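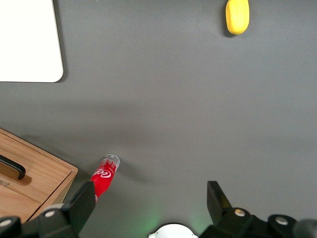 Neville Blackburn thinks I have been reading the dashboard wrong all winter. He left a comment under my last post saying the range number on an electric car is a guess based on your recent driving, and that I should stop treating it like a fuel gauge. He suggested I write down the battery percentage at the start and end of every trip and ignore the miles figure completely.

I took his advice for the whole of March.

For anyone new, I drive a used Aveck hatchback that I bought last summer. My commute runs from Treswood to the office park on the far side of Peltton, mostly highway with a slow stretch through town at the end. I charge at home overnight. The car is fine. My complaint in the last post was that the range figure dropped so much in cold weather that I had stopped trusting it, and I'd started plugging in at public chargers when I didn't need to.
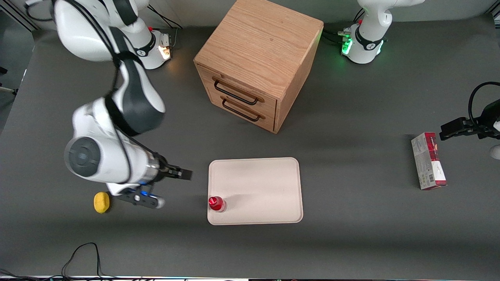 So I kept a notebook in the door pocket. Each line had the percentage when I left, the percentage when I parked, the outside temperature and whether the heat was on. I missed a few days at the beginning when I forgot the pen, and one page got coffee on it, but I have enough to go by.

The biggest thing I learned is how much the short trips cost. Driving to the grocery store and back on a cold morning used more battery per mile than the commute did. The car has to warm the cabin from scratch each time, and if you are only driving a couple of miles you pay for the whole warm-up and then get out. On the commute that same warm-up is spread over a longer drive.

The seat heater on its own uses very little. I started setting the cabin lower and leaving the seat on, and the difference showed in the notebook the same week. My wife does not like this arrangement and turns the heat back up when she drives, so her trips have their own column.

Speed was the other one. I had been setting the cruise control a little over the limit like everyone else on that road. Dropping it by 9 miles an hour made the drive a few minutes longer and saved more than any other change I tried. I don't do it every day. When I'm running late I go with traffic and accept it.

My longest drive of the month was to my sister's house, 116 miles each way. Before I left, the dashboard said I would barely make it. By the notebook I figured I would get there with some to spare, and I did. I still stopped on the way home at the Yeoman station off the highway, mainly because I wanted lunch. Two of the plugs there were out of order and I waited for a third. That's a separate complaint and I'll probably write it up at some point.

A couple of people asked about cost. I paid $2,000 to have the charger put in at the house, including the electrician and the permit. The panel didn't need replacing, which would have been a lot more. I have not tried to work out how long it takes to pay for itself. My old car needed a transmission when I got rid of it, so the comparison would not be a fair one anyway.

Neville also asked about tire pressure. I checked, and all of them were low. I filled them to the number on the door sticker halfway through the month, which unfortunately muddies the notebook, since I changed the cabin heat setting that week too. I should have done one and then the other.

I plan to keep the notebook going into the summer to see what the air conditioning does. I have switched the dashboard to show percentage only. The setting was two menus down, under Display.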